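I played American football for two seasons before I understood what half the people on the pitch were doing. So if you've watched a game and thought "why has everyone stopped AGAIN?", you're in good company, and I'm going to help you with one small bit of it: the punt. 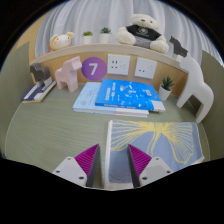
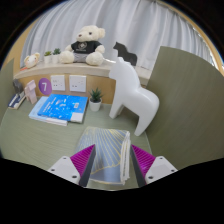 **So what is a punt?**

A punt is a kick where you drop the ball from your hands and boot it before it touches the ground. The team with the ball does it on purpose to give the ball to the other team. I know, it sounds bonkers! Why would you give the ball away?

Well, you need to know about downs first. A down is one go. Your team gets four goes to move the ball ten yards up the pitch. Make it, and you get four new goes. Don't make it, and the other team takes over from the very spot where you got stuck.

Now imagine you've used three goes and you're stuck close to your own end. You could try the fourth go and hope. But if it goes wrong, the other team hardly has to travel at all to score — ouch. So most teams punt instead, and the ball sails far away up the pitch. The other team still gets it, but now they've got a long way to go.

## Who does the kicking?

The kicker for this job is called the punter. Ours at Gerkley Juniors was Jocelyn Macapagal, who wore number 6 and could kick the ball so high that we all had time to run underneath it. That's the clever bit. A high kick hangs in the air for ages (grown-ups call this "hang time"), and your teammates use those seconds to sprint towards whoever is going to catch it.

The catcher is called the returner. If there's space, the returner grabs the ball and runs. If there isn't, they can wave one arm above their head before the ball comes down, and that means "fair catch". Nobody is allowed to bash into them, but they can't run with it either.

## Try it yourself

Take a ball to the park and find a big open space.

1. Hold the ball out in front of you.
2. Take 2 steps.
3. Drop it gently (don't throw it up!) and swing your leg through.

My first one went backwards over my head and landed in a hedge. My coach, Larasati Gunawan, made me fetch it and do it again, and the second one went sideways.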